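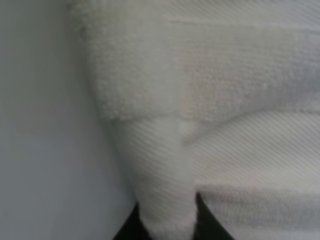 4.2 Staffing of the Night Desk

The Farkbridge Police Department kept a night desk from its first year as a full-time agency. Two officers shared the post, and the same officers answered the telephone, logged complaints and held the keys to the cells. Desk books survive for most of this period. They contain 956 entries made between midnight and 6 a.m., of which 291 led to a patrol being sent out. The remaining entries were closed at the desk or passed to the day shift.

Figure 2. Folded white towel on a tabletop between two black robot arms.

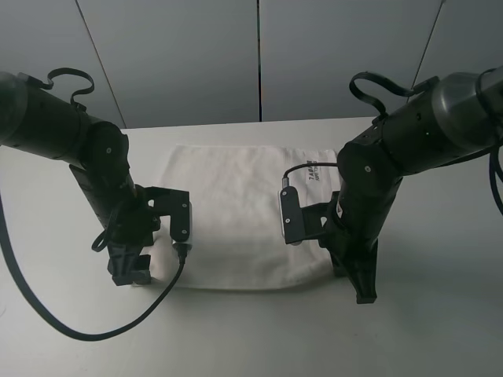 4.3 Transfer of Calls to Rilline

When the town of Rilline formed its own department, the two agencies agreed to share one telephone line after dark. The agreement set no fee for the first year. Under its terms, Farkbridge officers took the call and relayed it by radio, and a Rilline officer signed for it at the end of the shift. The practice was uneven. In October the Rilline signature is missing from many pages,

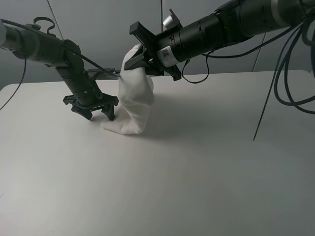

and the radio log must be used in its place. That log holds more than 900 lines, written in several hands, and gives the time of each relay but seldom the address. For this reason, the travel times in Section 5 are reported for Farkbridge only.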